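Nustlow Hand Gripper Pair, Cloth Work
Set-up and Care Guide, October 2021

Section 4: Setting up the folding table

Section 3 covered unpacking and charging. By now both grippers should have passed the power-on check and the mounts should be tight. If either gripper failed the check, go back to 3.6 before doing anything below.

You will need:

the left and right grippers, with pads fitted
a table with a plain, smooth top
the ring light and its tripod
the small hex key from the Després tool roll
a clean lint-free cloth
a practice garment with a thick edge, and a few socks

4.1 Placing the table and light

1. Stand the table where the operator can reach all of it without leaning. A Fondeck bench is the right height for most adults. Any table will do if it doesn't rock.

2. Put the ring light on its tripod behind the table, facing the operator. Spread the legs fully and lock the collar.

3. Run the light cord along the back of the table. Tie up the slack. Leave the inline control where it can be reached from the front.

4. Switch the light on and turn it to the lowest level that still shows the weave of a dark cloth. Dark knits need more light than you would expect. Glare on the back wall is all right. Glare on the tabletop is not, and if you see it, raise the head of the light or move the tripod back.

5. Wipe the tabletop with the lint-free cloth. Let it dry.

Note: Don't use furniture polish or any spray with silicone in it. It gets onto the pads and they stop gripping.

CAUTION: Don't look straight into the ring light while setting its level. Look at the tabletop.

4.2 Checking the pads

The pads are the blue parts at the tips of the fingers. They do all the holding, and most complaints about dropped cloth come down to a dirty or crooked pad.

1. With the gripper switched off, squeeze the handle slowly until the pads meet. They should touch along their whole length.

2. If they meet at one end only, loosen the pad holder half a turn, square up the pad by hand and tighten again. Do not force the holder past snug.

3. Open the fingers and measure how far each pad stands out past its holder. New pads stand out 5 mm. Change both pads on a gripper when either is down to 2 mm.

4. Repeat for the other gripper.

Replacement pads are sold in sets as part 649, from Drarine or direct from us. Always change pads in sets. An old pad facing a new one will twist the cloth as it closes.

4.3 First pick with a sock

Start with socks. They are light, they don't snag, and you can see straight away if the grip is too tight.

1. Lay the sock near the middle of the table.

2. Bring one gripper down over the cuff with the fingers open. Keep the handle low.

3. Close slowly until the pads pinch the knit just below the open end, then lift. The cuff should stay open above the pads and the rest of the sock should hang free. 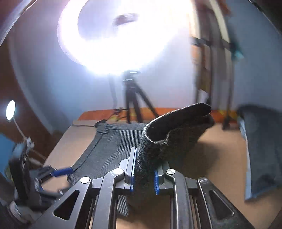

4. Hold the sock up for a slow count of ten. If it slides, clean the pads and try again before you change the grip setting.

5. Set the sock down and open the fingers fully. Look for pulled threads where the pads were. If you find any, lower the grip setting by one step.

6. Do the same with the other gripper. The two don't have to be on the same setting, but write both down on the card in the lid.

4.4 Picking up an edge on a thick garment

Coarse weaves and double layers behave differently from socks. The pads tend to catch the top layer and leave the one underneath, and when you lift, the two come apart. Practise this with one gripper before you try it with two.

1. Drop the garment on the table in a loose heap. Don't smooth it out.

2. Find an edge with a hem or a strip of trim on it. Turn the gripper so one pad is on each side of the edge.

3. Push the pads down until the tips just touch the tabletop, then back off slightly.

4. Close slowly. Stop if the cloth begins to bunch under the outer plates.

5. Lift a short way and look underneath. If a layer has been left behind, put the garment down and start again from step 2.
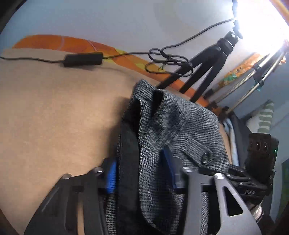

Fold height matters more than grip strength on this kind of cloth. A low fold gives the pads little to close on, so work the edge up first if you need to. On a waffle-like weave, look for a spot where the cloth already stands up in a fold and set the blue pads facing each other across it, with the smooth trim running down between the fingers. Keep well away from buttoned tabs like the one on the right of the garment. A button caught under a pad will hold the fingers apart and can mark the pad face.

CAUTION: Keep loose sleeves, lanyards and hair away from the cutouts in the finger plates. The linkages close toward each other and will trap anything poked through.

4.5 Care after use

At the end of each session:

1. Switch both grippers off.

2. Open the fingers and pick out lint from behind the pads. Use tweezers. Don't blow it out with compressed air, as this drives it into the pivots.

3. Wipe the pads with the lint-free cloth, dampened with water only.

4. Check each of the round silver fasteners on the linkages with a fingertip. None should turn. If one does, tighten it with the hex key until it stops, and no further.

5. Hang the grippers or lay them on their sides with the fingers open. Pads left pressed together go flat.

Every May, or after about 3,000 closings, whichever comes first, put a drop of light machine oil on each pivot. Work the handle several times and wipe away the extra. Keep oil off the pads. A pad that has had oil on it can't be cleaned well enough to use and has to be replaced.

4.6 If the fingers feel stiff

Check for thread wound around a pivot. This is the usual cause with knits. Cut the thread in two places and pull it out with tweezers, working the handle a little at a time. If the pivot is clear and the fingers are still stiff, do not take the linkage apart. Go to Section 7, Returns and Service.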